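本页最后更新于2020年12月。问题是从邮件和论坛里陆续攒下来的，谢谢每一位愿意把报错完整贴出来的朋友！先后顺序没有什么讲究，想到哪里写到哪里，找东西请直接用浏览器的页内搜索。

# Melance 常见问题

## 安装与入门

### Melance 到底管哪一段？

管的是从“看见”到“动起来”中间的那一大段。感知模块叫 Rarneck，负责把相机画面变成带位姿的物体；规划模块叫 Cuevas，负责算出一条手臂走得通的路；再往下还有一层不大的控制循环，把轨迹点按时发给电机驱动。三块可以分开装，您要是已经有用惯了的规划器，只装 Rarneck 也完全没问题，我们自己组里就有人这么用。

### 我是第一次碰机械臂，能上手吗？

能的，慢慢来。建议先把仿真里的 `hello_reach` 跑通，再把速度上限设成默认值的一小截，接真机试一遍。第一次接真机的时候请务必把急停按钮放在手边，人站在手臂够不到的地方，哪怕您觉得这段程序已经跑过无数遍了。

### 安装时卡在编译 Cuevas，进度条一直不动。

多半是在编译碰撞检测那部分，模板很重，内存小的机器会开始换页，看上去就像死了一样。把并行编译数改成一：

```
melance build cuevas --jobs 1
```

然后去泡杯茶。如果喝完茶回来还是没动，请把 `build.log` 整个发给我们，别只截最后一行，真正的错误常常藏在前面很远的地方。

### 配置文件里的中文注释变成乱码，然后程序就起不来了。

请把文件存成不带 BOM 的 UTF-8。这个问题是 Precious Agbayani 在七月修过的，新版本遇到 BOM 会给出一句看得懂的提示，旧版本只会丢给您一个行号，而且行号还是错的，实在抱歉。

## 相机与感知

### 为什么要同时接手腕相机和固定相机？一个不够吗？

一个也能跑，只是会有些时候比较难受。固定相机看得到整张桌子，杯子在哪里、后面靠墙摆了些什么，它都清楚；手腕相机离目标近，最后那一小段对准要靠它。Rarneck 的做法是先用固定相机给出粗略的位姿，手臂靠近以后再逐渐把权重交给手腕相机。交接的快慢由 `handoff_ms` 决定，默认 400，手臂动作比较慢的朋友可以试试 900，会平滑不少。

### 手腕相机的画面在移动时糊成一片，Rarneck 还会用它吗？

会先打分再决定。每一帧进来都会算一个清晰度，低于阈值的帧不参与位姿更新，只留在日志里。阈值叫 `blur_gate`，设得太严，手臂一动就等于闭上了眼睛；设得太松，位姿会沿着拖影的方向来回飘。我们的建议是录一小段自己的数据，用 `melance replay` 回放，一边看曲线一边调，比凭感觉猜快得多。另外，曝光时间能缩短就缩短，补一盏灯往往比改一个下午的参数还管用。

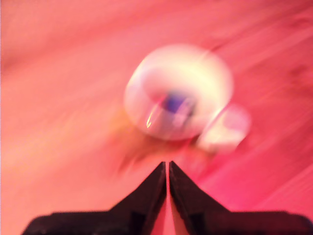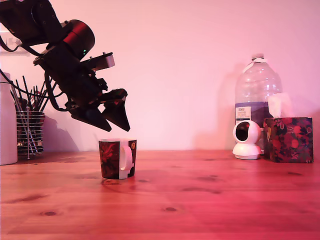
### 灯光偏色很厉害，墙面都成了粉色，识别会受影响吗？

看您用哪一种检测方式。几何那一路主要看轮廓和深度，对颜色不大在意；外观那一路就比较挑剔，白色的东西在偏色的光底下会跟背景混到一起，分割边缘容易往外爬。可以在配置里打开 `white_balance: locked`，再用一张灰卡标一次。请不要用自动白平衡，手臂自己进了画面，自动白平衡会跟着它变，前一帧和后一帧颜色对不上，跟踪就断了。

### 透明的、半透明的东西总是丢深度，怎么办？

这是老问题了，我们也没有一劳永逸的办法，只能陪您一起想办法。眼下 Rarneck 会把深度里的空洞标成“未知”，交给 Cuevas 时按占用处理，所以手臂宁可绕远一点也不会往里闯。副作用是桌上多放一只透明水瓶，可走的空间就会忽然小一块。如果您确定那个物体不会动，可以手动画一个包围盒：

```
melance scene add-box bottle --static
```

Muthoni Mrema 正在写用多视角轮廓补深度的分支，还在实验阶段，名字叫 `see-through`，欢迎试用，更欢迎来骂。

### 标定要多久做一次？

只要碰过相机支架，就请重做一次，哪怕只是擦了擦镜头。没碰过的话，跑一下 `melance calib check`，它会让手臂去几个固定姿态看标定板，然后告诉您误差有没有变大。这个检查很省事，我们习惯每次开工前跑一遍，跑的时候正好收拾桌子。

## 规划与控制

### 夹爪停在杯口上方就不肯再下去，是规划失败了吗？

先看日志里有没有 `approach_hold`。如果有，说明路径已经找到了，是控制层在等感知给出一个足够可信的位姿。这个等待有上限，写在 `hold_timeout_ms` 里，默认 2000，到点以后会退回到预抓取姿态，然后重试。常见的原因有这么几个：

- 夹爪自己挡住了固定相机的视线，手腕相机又还没有接手；
- 杯子表面花纹很深，内壁又很白，曝光顾得了一头顾不了另一头；
- 两台相机的时间戳没有同步，交接时位姿互相矛盾。

第三种最难察觉，也最值得先排除，运行 `melance sync status` 就能看到两边差了多少。

### 抓杯子该抓杯壁还是抓把手？

默认从上方下来，一根手指进杯口，一根留在外面，夹住杯壁。把手的抓法也支持，在物体描述里写上 `grasp: handle` 就行，不过那样对朝向的要求高得多，把手转到另一侧时，Cuevas 可能要让手腕翻一大圈，关节限位紧的手臂会直接报无解。Adhiambo Sang 写过一篇很细的笔记讲这件事，在仓库的 `docs/grasp` 目录里，连哪种杯子该把接近高度抬高一点都写到了，读起来很舒服。

### 手臂的线缆老是挂到东西，规划器能考虑线缆吗？

目前只能粗糙地考虑。您可以在连杆上附加一段“线缆包络”，其实就是几个胶囊体，随着关节一起转，碰撞检测会把它们算进去。软的、会甩的那部分我们还没有模型，请留足余量，也请在真机上慢速走一遍，用眼睛盯着看。另外提醒一句，线缆留得太长和留得太短一样麻烦。

### 控制循环的频率可以改吗？

可以，`control_hz` 默认 1000。如果您的电机驱动跟不上，日志里会不停出现 `late tick`，这时降到 400 通常就安静了，对抓放这类任务看不出差别。反过来，请不要为了好看往上加，总线带宽就那么多，加上去只会换来更多的迟到。改完以后记得重新跑一次 `melance tune`，增益是跟着频率走的，这一步漏掉的人特别多，我自己也漏过不止一次。

### 为什么同一个目标，两次规划出来的路线不一样？

Cuevas 的采样是随机的，默认每次用新的种子。调试时请固定下来：

```
melance plan --seed 900
```

数字随便选，固定就好。报告问题时也请把种子和场景文件一起附上，没有种子的话，我们这边多半复现不出来，只能干着急。

## 数据与日志

### 日志太占硬盘，可以少录一点吗？

当然可以。占地方的主要是图像，把 `record.images` 改成 `events`，就只在状态切换前后各留一小段。不过请至少保留关节状态和规划结果，这两样很小，出了问题却全靠它们。被清晰度阈值挡掉的帧也建议留着，调 `blur_gate` 的时候正需要看这些，全删了以后想回头对比就没有材料了。

### 回放的时候，两路画面对不齐。

回放默认按文件里的接收时间排，网络相机的接收时间往往会晚一截。加上 `--clock capture`，改用拍摄时间就好。如果相机不提供拍摄时间，可以用 `--offset` 手动挪，一边挪一边看夹爪在两路画面里是不是同时停下。

### 能把日志发给别人看吗？

您的数据您做主。只是固定相机常常会拍到桌子以外的东西，发出来之前请自己先从头看一遍。`melance log crop` 可以把画面裁到工作区，处理完的文件照样能回放。

## 参与和求助

### 我改了一点东西，想合进主线，要走什么流程？

直接提就行，小改动不用先打招呼。涉及控制层的改动请附上一段真机日志，由 Indrek Jankauskaitė 来看，他看得仔细，有时会慢一些，请多担待。文档和翻译归 Adhiambo Nyamweya 管，错别字也尽管提，她真的会很高兴！

### 公司里可以用吗？有没有人能提供支持？

可以用，许可证对商业使用没有额外要求。付费支持由 Clindia 负责，包括驱动适配和现场调试，联系方式在页脚。论坛上的问题我们照旧会免费回答，只是快慢要看当天手头的活儿多不多。发帖时请写上版本号、手臂型号和相机型号，版本号用 `melance --version` 就能看到。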